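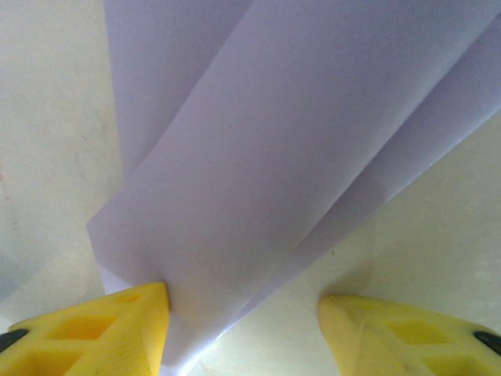
Figure 6. Folded sheet at the gripper, wrist view.

Section 6. Working a Paper Shift with the Orkadeck

Read this section before your first shift at the folding bench. Your job title has changed from Folder to Cell Attendant. The chair is the same chair.

6.1 Starting the shift

1. Sign in at the panel with your own badge. Florante Sarmiento's badge works for everybody and he would like that to stop.
2. Load the tray with plain sheets, up to the line. The tray holds 544. It will accept 567 and then sulk.
3. Open the wrist view on the panel and wipe both yellow fingers with a dry cloth.
4. Press START once. Pressing it again is read as a second opinion and pauses the cell.

NOTE: Scuffs on the fingers are normal. Replace a finger when the lattice cracks or the black end piece comes loose.

6.2 When a sheet creases

Paper has its own ideas. A sheet held by one corner will hang, fold over itself and bunch up at the fingertips, as in Figure 6.

1. Press HOLD and wait for the amber light.
2. Check the wrist view. If the paper is bunched against one finger, select RELEASE and let the sheet drop.
3. Put the sheet in the rework bin. Do not smooth it out and slip it back in the tray. The cell can tell, and so can Precious Policarpio in Quality.
4. Log the crease under code 26, then press RESUME.

CAUTION: Never pull paper from the fingers while the green light is on. The arm does not know you used to do this job faster.

6.3 What is still yours

Hand-folded orders for the Allusetti account stay with people. So do torn sheets, odd sizes and anything marked RUSH. Attendants rotate to the hand bench every two hours, a rule the Zostwood crew asked for in April after watching a progress bar for a full week.

NOTE: The daily output figure on the panel belongs to the cell. Your own review is based on log entries and rework, so log your creases.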